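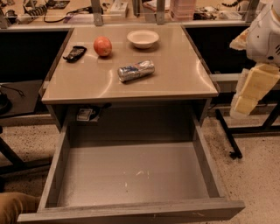

Dennis Rweyemamu does not like the word "benchmark." He prefers "bake-off," on the grounds that people expect less of a bake-off and are more likely to bring snacks.

For most of February he and Njoroge Lema compared two grippers for Premby, a small outfit in Terimdale that would like to sell arms to people who have drawers. One was the Were, a two-finger design with soft pads. The other was the Randberg, which costs more and comes in a nicer box. "The box is superb," Rweyemamu says. "I keep screws in it now."

The test was simple enough to fit on an index card, and it lives on one, taped to his monitor. Pick a thing up off the desk, put it in the open drawer, let go. Lema, who wrote the controller and so gets blamed for most of what happens, thinks the third step is underrated. "Everybody films the grab," he says. "Letting go is where you find out what your friction numbers are worth."

They ran 1,544 picks in all. The plan had called for 3,000. I asked what happened to the rest.

"Lunch," says Lema.

"The Randberg's left finger," says Rweyemamu, a little later and with less cheer. It developed a click, then a bigger click, and then a silence that both men describe as worse. The replacement took 7 working days to arrive, and by then Premby wanted its answer.
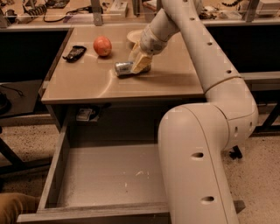 Choosing the test objects caused more argument than choosing the arm. Lema wanted machined blocks, which have known dimensions and never roll. Rweyemamu wanted groceries. They settled on groceries, mostly because Rweyemamu does the shopping. The apple turned out to be the easy one, "a ball with manners," as he puts it. The plate was awkward for both grippers, and Lema would still like it struck from the record. What really separated the two was the silver can, lying on its side, with the pale finger pads closed around it. A can on its side gives you a curve to hold and a strong opinion about where it wants to go. The Were's pads gave a little and went along with it. The Randberg squeezed.

"It has a lot of force," Lema says. "It would like you to know that."

Could he have turned the force down? He could, and did, five times, each time arriving at a setting that held cans and dropped fruit, or the other way around. He has kept the notes. He offered to show me the notes. I have now seen the notes.

So Premby is going with the Were, at least for the first units, and Rweyemamu is going with it too, though he misses the Randberg's wrist connector, which locks with a quarter turn. The Were uses four tiny bolts, one of which is under a filing cabinet and will be staying there.

Next on the list are cameras. Lema wants a second one at the wrist. Rweyemamu thinks the one they have sees plenty and the trouble lies in what the controller does with it. They were still discussing this when I put my coat on - politely, and with the index card already turned over to its blank side.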